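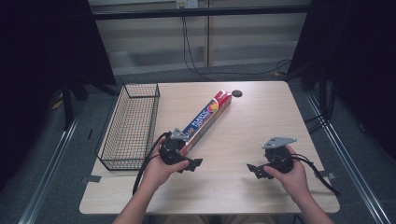 A gripper in each hand, jaws facing.

Trullau Parish Companion, boxed set, £25
Reviewed 15 December 2018

Our church in Dunstan has been without a vicar since October, and the gap has been filled by whoever can find the key and read aloud. So when the Trullau Parish Companion came out, promising "everything a congregation needs between clergy", I bought one with my own money and tried it on the 10.30 service for 6 weeks.

You get a ring binder, a CD of hymn accompaniments and a pad of rota sheets. The binder is the best of it. It has 51 short talks, none of which takes more than five minutes, and the one on the Good Samaritan got a laugh in a place where I think a laugh was intended. The prayers are plain and can be read by somebody who has only just been handed them, as I can confirm.

The CD is another matter. There are 70 hymns on it, all played at the speed of a man late for a train. Our sopranos were finishing verse two of "Abide With Me" as the organ wrapped up verse four. There is no track list on the case either — you have to go to page nine of the binder, which will be at the other end of the church.

The rota sheets have room for two names a week. We have far more people than that wishing to do the flowers, and none at all wishing to do the boiler.

Plundach sell a similar set for less, though theirs has no talks, and the Flokstead people only do theirs as a download, which would finish off our printer. I'd pay for the Trullau binder again. The CD now lives in the vestry drawer with the dead batteries.

Three stars, four if you have an organist.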